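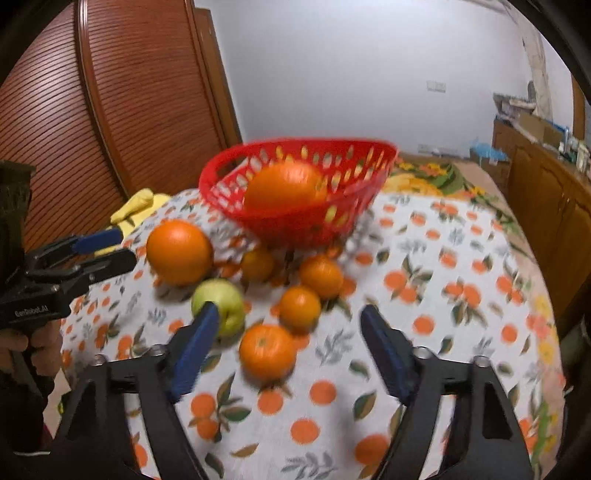

*Oranges, an apple and the red basket.*

The ewe is back. If you don't live near Rovby you won't have heard about her, so I'll go through it from the start.

She is a Swaledale cross with ear tag 953 and she belongs to the farm at the top of our lane. In December she went missing from the bottom field on a night when the wind took a length of fence down. Eleven sheep got out. Ten were standing in the road by the bus shelter the next morning, looking at the timetable, and were walked home before the school run. The eleventh was 953.

The farm looked for her for the best part of a week. They did the beck, the old quarry and both sides of the railway. I walked the quarry path most mornings anyway with the dog and kept an eye out, and saw a lot of wool on barbed wire, which tells you nothing in sheep country. After that people assumed she had gone in the beck, which was very high. The farm put up a notice in the window of Kanaujia, the feed and hardware shop, offering £200. That is more than she was worth at market, and there was some muttering about it. She had been bottle-fed in the kitchen as a lamb and I think that was all the reason they needed.

The notice stayed up over Christmas and into the new year, and someone drew a halo on the photo.

She was away for 42 days. She was found on a Thursday by a man reading water meters, and she was inside the walled garden at Likier House, which has been shut up since the last tenants left. The garden wall is well over head height and the gate was locked. He heard coughing, thought it was a person, and rang the number on the estate agent's board. The agent came out with the keys and the wrong shoes.

From what I've been told, this is how she managed. There is a lean-to against the north wall with a sound roof on it, and she had been sleeping in there on a heap of sacking. There is a stone trough fed from the gutter, so water was never a problem with the winter we've had. For food she had the old kitchen garden. She'd eaten the leeks, what was left of the kale, all of the ivy as high as she could reach, and the bark off two young plum trees. She had also eaten most of a box hedge, and I'm told box is poisonous to sheep, so either it wasn't box or she didn't eat as much as they say. I'd like to know which. If anyone reading this knows the garden, please leave a comment.

She had lost weight, her feet needed doing and she had a cough. The vet said she was in better order than she had any right to be.

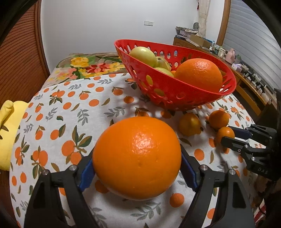
How she got in is still being argued over. There are 3 theories going and I have heard all of them at length, in the shop and over the wall.

**The gate.** Someone left it open, she walked in, and someone else came by and shut it. This is the dull one and I expect it's right. The agent says the gate is never left open. The agent also said the garden was checked every fortnight.

**The drain.** There's a culvert that runs under the east wall, big enough for a fox or a small badger. I went and looked at it at the weekend. A ewe in full fleece would have to want it very badly.

**The snow.** We had drifting the same week, and on that side of the valley it does pile up against walls. Sheep will walk up a drift and over a wall without noticing there was a wall. My neighbour swears by this one and says it happened to his father's tups. The trouble is that the snow came two days after the fence went down, so she'd have had to be wandering about the lane in the meantime without being seen by anyone, dogs included. Possible, I suppose. It was dark by four and the weather was filthy.

I have also been told she was stolen and that the thieves lost their nerve. I haven't counted that one. A thief who can get a sheep over a wall like that could have picked a better sheep.

The meter reader has had his money. He tried to turn it down and the farm wouldn't let him, and then he tried to give it to the church roof and the farm wouldn't have that either, because they've fallen out with the church over parking. As far as I know he has now spent it on tyres.

Some of you asked about the collar. When she came home the farm bought a Noseo, a little tracking tag that sits on a neck strap and shows up as a dot on your phone. They showed me on the kitchen table. It's a tidy enough thing and the strap looks strong. In the first week it put her in the churchyard twice, and both times she was in the yard eating hay. The signal up here has always been poor – I have to stand on the back step to send a text – so I don't blame the tag for it, but I would sooner rely on a mended fence. The fence has been mended. I helped with the far end of it on Sunday, holding posts mostly, and have the bruised thumb.

She is in the small paddock behind the house for now with two old wethers for company. She didn't take any notice of them for the first day. I went up to see her and took the dog, who lay down at the gate and wouldn't go near. 953 came across to look at us, stamped a front foot, and went back to the rack. Her fleece is a funny colour down one side from the lean-to, a sort of rust, and won't come right until she's clipped.

She was with the tup before the fence came down, so there is a fair chance she's in lamb. They're having her scanned with the others at the end of the month. If she is carrying after all that I'll be surprised, but I said she was in the beck, so don't go by me.

Other business. The lane is closed from the bus shelter down to the bridge while they put the bank back, and the diversion goes through the ford, so don't follow it in a small car. Eggs are back on the wall at the usual price, in the blue cool box, and could whoever keeps taking the egg boxes without the eggs please bring some back. I'll put up the scan result when I hear it.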